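My blog health check, with comments (July 1, 2024)

I do this twice a year, once now and again in September, and I always end up chatting my way through it, so sorry in advance for the length! Borrow it, change it, print it out, whatever helps.

Passwords: DONE. Changed the main login and switched on two-step sign in. My old password was the name of my first blog (oh dear).

Backups: DONE, JUST. I found 2 copies, both on the same laptop, so I've put a fresh one on a memory stick in the kitchen drawer.

Broken links: FAILED. The checker went through 459 links and 62 of them were dead! Most were in my old Mostyn weekend posts, where half the cafes seem to have changed their web address. Still working through these with a big mug of tea.

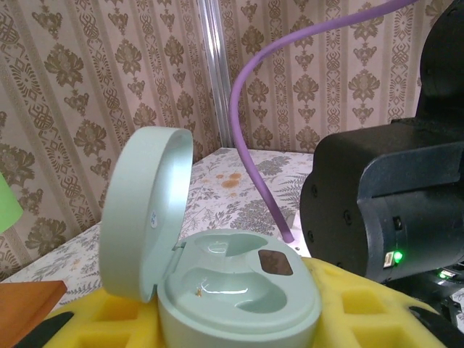
Do I need to fix broken links in really old posts?

Start with the posts people still read and leave the rest for a rainy day. I sort mine by visits and work down the list until I get bored.

Comments and spam: DONE. Emptied the spam folder, but had a quick look first and rescued a lovely message from Efa Samuel about my Barham walk. It had been sitting there for weeks, so do peek before you delete!

Plugins: PARTLY DONE. Took off 4 that I never use. Pleten, the one that makes my sharing buttons, still needs its update and I'm a bit nervous of it, so Lowri Hopkin is going to try it on her blog first (thank you Lowri, you're a star).

Contact form: DONE. Sent myself a test message and it arrived. Last time it didn't, and I'd been wondering why everyone had gone so quiet.

Photo credits: NOT STARTED. I know, I know. Carried over to September.

If you've got a check I've missed, pop it in the comments and I'll add it.

Contact | Privacy | © Busbridge Blogging | Back to top

We use cookies to keep this site running and to see which posts are popular. Accept | Manage settings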